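Vonerach Club Chess Clock

I've been selling chess gear out of the shop in Prumstead for longer than I care to admit, and clocks are what people ring me up about. Boards, fine, you pick one you like the look of. Clocks make people nervous! So I'll tell you what I think of this one, having played with it at league nights since May.

The Vonerach is a plain digital clock with a rocker lever across the top. You press your side, the lever tips, the other side starts. The lever has a good solid click to it (you feel it more than hear it, so the next board won't glare at you) and it stays visibly up on the side that's running, so a quick glance tells you whose move it is even if you've left your specs in the car.

It does increment and delay, and it has 8 presets for the time controls most clubs use. You also get 2 slots to save your own, and I keep one for our evening league and one for the silly fast games we play afterwards. Setting your own takes a bit of fiddling the first time. Hold the middle button until the minutes blink, change them with the arrows, press the middle button again for the seconds, and so on through to the increment. Once it's saved it's saved, even with the batteries out.

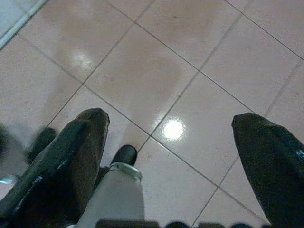
If the arbiter has to add time after an illegal move, pause the clock first and then hold both arrows together. Érica Paiva, our arbiter, showed me that after I'd spent a whole round jabbing at the wrong button. It's on page four of the booklet and I hadn't got that far.

What don't I like? The battery door is stiff, and you'll want a coin to get it open. The display is lovely straight on but goes pale if you stand well off to the side, so spectators may grumble. And there's no sound at all when a flag falls, just a little flag symbol next to the zeros. I prefer that myself, but if you're teaching beginners you might want the Sirneo, which has a beeper you can switch on and off.

The lever is rated for 1,000 hours of play, and mine has had plenty of bashing from people in time trouble without going wobbly. Kátia Rocha took a boxful for her junior club and came back for more before the end of term, so they seem to cope with children too.

What's in the box: the clock, 2 AA batteries, a printed booklet and a soft drawstring bag. The padded Seixas case fits it nicely but is sold separately.

Colours: black or dark red. Red is out of stock as I write, more on order.

Clubs buying a full set for a match, drop me a line before you order and I'll work out a price and bung in spare batteries. Unused clocks can come back to me in their box for a refund.

Page updated 15 January 2026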